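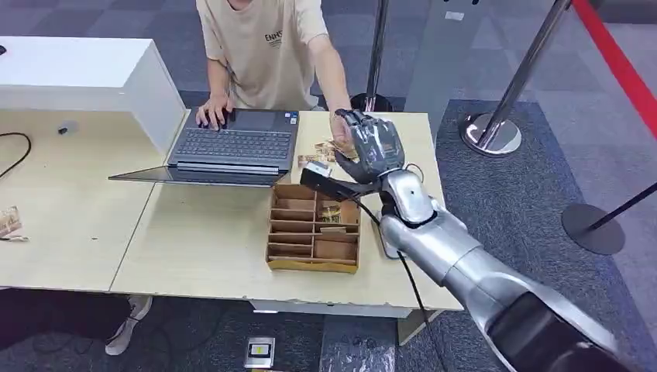 Tondmont Entry Rules Table

Version 3, July release

What is in this repository

The Tondmont table lists entry rules between pairs of countries: who may cross which border, for how long, and with which paper. One row is one passport country and one destination country. The rules were collected by hand from public pages of ministries and consulates, and then typed into a common form. It does not give a score or a rank to any passport. If you need a ranking you can compute your own from the column entry_class, but please read the section on limits first.

The work started at Delaunay, a small travel desk that books group tours, where the staff kept a spreadsheet for their own use. Sandrine Hoarau cleaned that spreadsheet and made it into the first version. Gilles Langlois wrote the checking script and keeps the list of changes.

Files

rules.csv - the main table
countries.csv - country codes and the names we use
sources.csv - the page address and the month of reading for every rule
notes.txt - free remarks, in English or French
check.py - the script which tests the table before a release

All files are in UTF-8. The separator is a semicolon, because many remarks contain commas. Please set this in your reader, otherwise the columns will shift.

Size

The table covers 46 passport countries. The sample file sample.csv has 1000 rows, taken at random from the main table, and it is enough to try your code.

Columns in rules.csv

passport: two-letter code of the country which issued the passport
destination: two-letter code of the country to be entered
entry_class: one of four values, explained in the next section
max_days: longest stay in days, empty if the source does not say it
validity_months: how many months the passport must still be valid
validity_from: "entry" or "exit", the day from which these months are counted
land_border: "same", "different" or "unknown", compared with the rule at airports
source_id: the line in sources.csv
remark_id: the line in notes.txt, often empty

The 4 entry classes

free: no visa and no registration before the trip
online: a permit must be requested on a website before departure
arrival: a visa is given at the border, with or without a fee
before: a visa must be requested at a consulate or a visa centre

Some countries say "electronic visa" and others say "travel authorisation". We put both in online. We know that lawyers make a difference between them, but for a traveller the steps are nearly the same. The original wording is kept in notes.txt when we had it.

How the rules were read

Each rule was read by one person and entered in the table. A second person then opened the same source page and filled the row again without seeing the first answer. If the two rows were different, they discussed it, and if they could not agree the row was left out. Rules which appear only in news articles or on forums were not accepted.

Pages in English, French, Spanish and Portuguese were read directly. For other languages we used the official English page where it existed. These translations are sometimes older than the original, and this is a known source of mistakes.

Known limits

Only ordinary passports are covered. Diplomatic, service and refugee documents are not in the table.

Dual nationality, transit without leaving the airport, and work or study visas are also not covered.

Fees were removed in version 3. They changed too often and we could not follow them.

The value "unknown" in land_border means that we did not find the information. Please do not read it as "same".

The table must not be used to decide if a person can board or can travel. For a real trip, ask the consulate.

Changes since version 2

- validity_from is a new column, asked for by users of the Trukance planner
- the class "arrival" is no longer split by payment
- the Gandotberg import was dropped, as its rows had no source page
- duplicate rows for overseas territories were merged

Corrections

Open an issue with the two country codes, the column, the value you think is right, and the address of an official page. Screenshots alone are not enough. Gilles answers most issues in the evening, after 18:00, and a correction normally goes into the next release. Large changes - for example a new column - should be discussed in an issue before you send any code.

Licence

The tables may be copied and changed for any purpose if the name Tondmont and the version number are given. The script check.py is under the MIT licence.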